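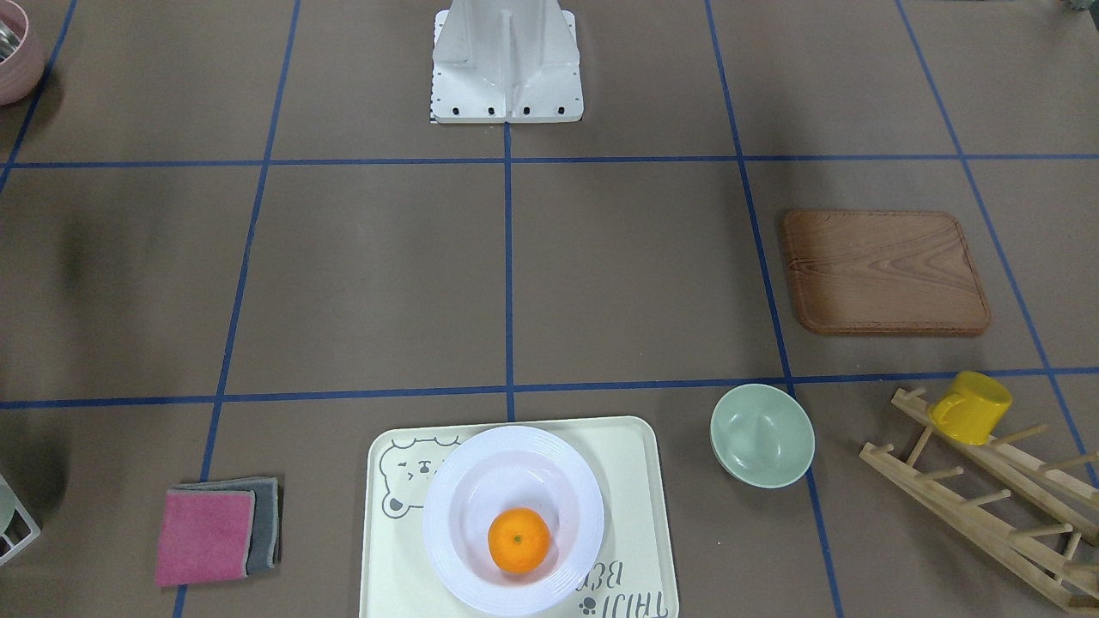 Galería: el kit Dobre en mi mesa
20 de diciembre de 2025

Llevo desde abril con el kit Dobre, el de sobremesa, y ya me apetecía enseñarlo un poco. Lo pedí a Livilano, que lo manda en dos cajas (la del pedestal pesa lo suyo, avisados quedáis), y entre montarlo y calibrarlo se me fueron 6 horas. El manual es claro, aunque el capítulo de calibración lo habría puesto al principio – yo lo leí tarde y me tocó repetir media tarde de trabajo.

El pedestal
Metal pintado de blanco, con cuatro tornillos negros en el borde delantero del pie. El mío no ha cogido holgura en todos estos meses, y eso que lo he hecho trabajar bastante.

La cuadrícula
Cinta azul oscuro sobre un tapete mate. Para anotar las posiciones me va de maravilla, y cuando una tirada de 100 repeticiones sale rara sé enseguida en qué celda mirar.

Cosas de cocina
La naranja en el plato blanco es mi prueba favorita, ¡no me canso de ella! El escurridor de madera con la taza amarilla es otra historia: para colgar tazas hay que afinar mucho el ángulo del asa. La bandeja crema del osito se ha ganado ya varios admiradores.

El precio y el servicio
3000 euros el kit, más 400 del soporte anual. Me dolió pagar lo segundo, pero Mwanahawa Muriithi, de la oficina de Dellstead, me contestó siempre en el mismo día y con capturas de pantalla, así que renovaré.

Si alguien de Wutville tiene el mismo modelo y quiere comparar ajustes, que me escriba – sobre todo si ha conseguido domar lo de las tazas.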